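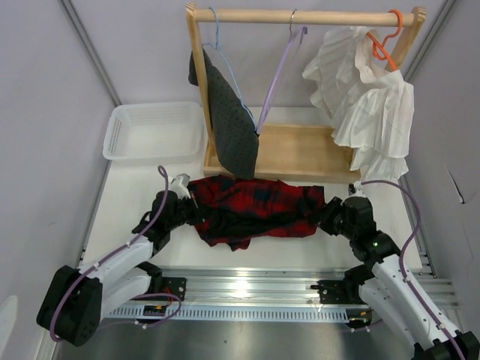 **Notes, clothing repair talk, January. 20 minutes plus questions.**

Start with the Stonau numbers. The town collected 2,406 garments in its textile bins over the year. Sânziana Mocanu's group sorted them by hand. 1,120 needed one small repair or none at all. Pause there and let people read the slide.

Ask for hands: who has a sewing kit at home? Who has used it since summer?

**What breaks first**

- Buttons, mostly cuffs and the second one down on the front
- Elbows on flannel
- Side seams near the hem
- Pocket corners

Say that a collar wears out on the fold and can be unpicked, turned over and sewn back. Floarea Preda did this for a living for years. Show her two collars, pass them along the front row, get them back.

**The repair evenings**

Held at the Sorarel library, upstairs room, 6:30 to 9. We had 100 places for the season and filled them. Brândușa Preda teaches the button table. Valentin Filip does zippers and would like someone to share that job.

Rules we settled on:

1. Clothes come in washed.
2. The owner stays and does at least part of the sewing.
3. One item per person until everyone has had a turn.

Rule 2 caused arguments. Tell the story of the man with the nine pairs of work pants, keep it short.

**Cost**

We spent 600 on the first season, nearly all of it on thread, needles and two secondhand machines. One machine needs a new belt. Skip this part if time is short, the figures are on the handout.

**What didn't work**

The drop-off box. People left things and did not come back for them. We still have a shelf of coats.

Also the leaflet. Melquiades Villalobos rewrote it in plain words and cut it to one side, and the new one gets picked up.

**Close**

Next season's sign-up sheet is by the door. Mention that the needle-threading demo is at the back table during the break. Take questions. If asked about shoes: no, we send those to the shop on the square.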